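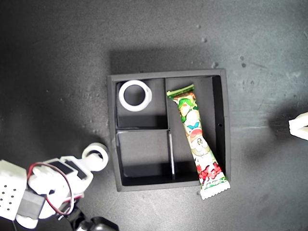

Tray with the ring and the snack pack, Tulevlow bench, seen from above.

I've been putting off writing down our rules for sorting tasks, so I'm doing it before the break. They apply to the small arms on the Tulevlow bench. The Dralon cell has its own sheet.

First, agree on what "in the tray" means. Our old sheet, from May, said "placed in the correct compartment" and left it there. With a ring that's easy to judge. A long wrapper lying diagonally with its lower end over the rim is harder, and two people scored it two different ways. The rule now is that any part of an item past the outer wall counts as a partial. Write it down as a partial, even if the item is in the right compartment.

Second, leave the item where it ended up until the overhead picture is saved. No nudging it straight first.

Third, keep loose wire away from the joints. Check each loop with the arm at full reach and again folded.

Fourth, log every run, including the ugly ones. We have 529 in the log so far, and I threw out 15 because the notes didn't say which compartment was the target. That field is required now.

I still need to decide what to do about items that bend. Tomomberg scores them separately and I may copy that.

Posted 2023-12-22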